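Hotel energy pledge leaves Partington guests in the dark

4 May 2021

Covora, which runs the Clurnik hotel in Partington, says it will cut the electricity used in its bedrooms by a third before the end of August. How it plans to do so is harder to pin down.

A statement put out by the firm speaks of "guest-led savings" across all 362 rooms. Stripped of its padding, this seems to mean a card by the bed asking people to be sensible with the heating and cooling. There is no money set aside for new windows, although the ones on the Rirton side date from the building's opening and rattle in a light wind.

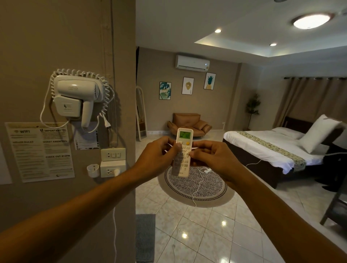
The firm tried something similar at a smaller site two years ago. It reported a saving of 4 per cent, then stopped reporting. Asked for the full figures, a spokesman said they were "being brought together" and could not say when they would be ready. He also could not say whether the trial had covered a winter, or how many rooms had been empty while it ran.

Covora has promised £700 to a local good cause for each month the target is met. That is a modest sum for a business that charges £100 a night, and the target will be checked by Covora itself. The council, which gave the scheme a warm welcome last week, confirmed that it had not asked for an outside check - nor does it intend to.

Room rates will stay as they are. Any money saved on power goes to the company.
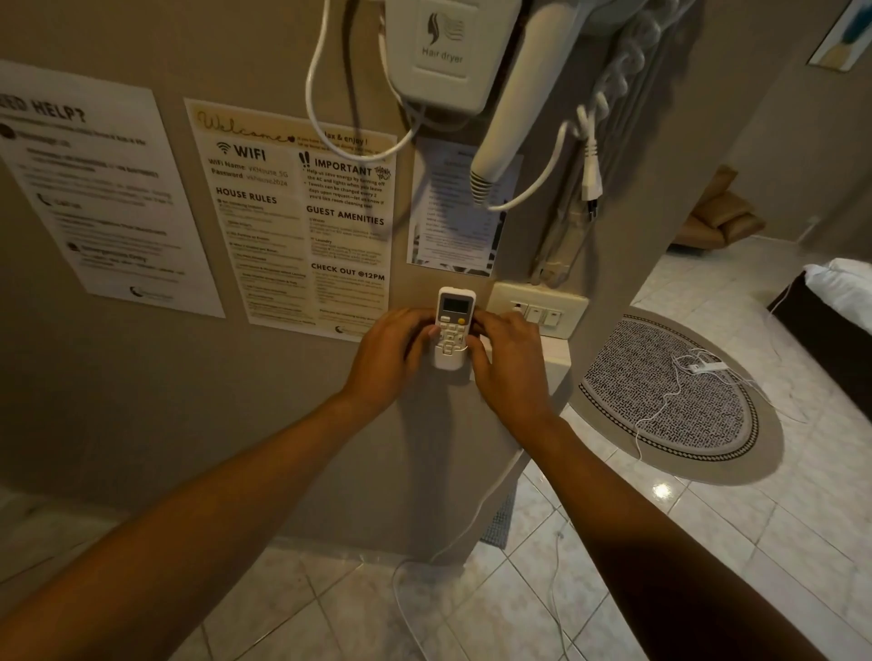 Chantelle Adams said she had stayed at the Clurnik on work trips for years and would have liked to hear something about the corridors, where the lights burn all night and the radiators cannot be turned down. "They want me to save a few pence in my room," she said. "Fine, but the landing is like a greenhouse."

Covora said corridors fell outside the scheme. A second statement is due in August.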